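The Netthorpe women's coach had 28 minutes before the bus left, and spent most of them looking for a clipboard. So, a short interview. Standing up, mostly.

Two wins from the regional final now. How does that feel? "Tired," she said. "Good tired. Ask me after Tudel."

Tudel beat them by 2 in June, in overtime. She hasn't watched the tape again and doesn't plan to. "I know what happened. We quit rebounding. Five players standing there watching the ball."

And the bench? Thin, she admits. Azevedo College took her backup center over the summer, and the replacment is still learning the plays. "She'll get minutes. She has to."
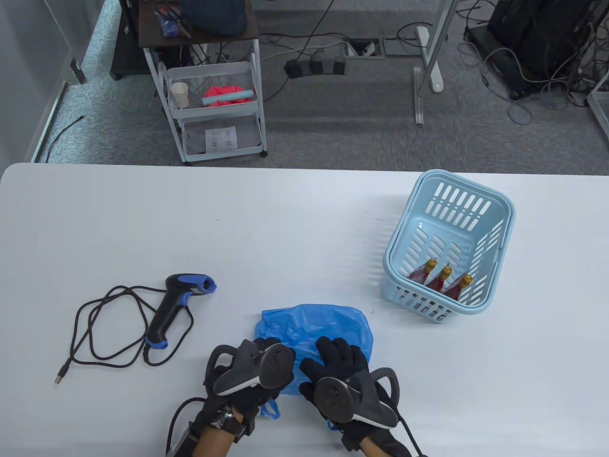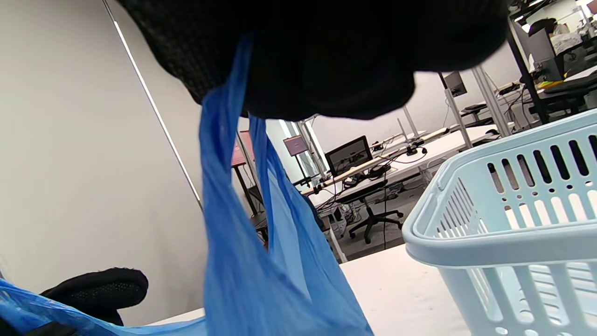

A blue plastic bag, in both photos.

On the crowd — 397 at the last home game, in a gym that holds 504 — she got a little louder. "Fill it. That's all I want. The kids hear it, they run harder, it's not complicated."

Zone or man-to-man against Tudel? No answer, just a grin. She did say practice has been all defense this week, closeouts and boxing out, and that the guards are sick of it. "They can be sick of it. Fosier scored on us like we wern't there."

Her own future, then. Contract's up after the season. "I've got a bus to catch," she said, and went to catch it. Clipboard still missing.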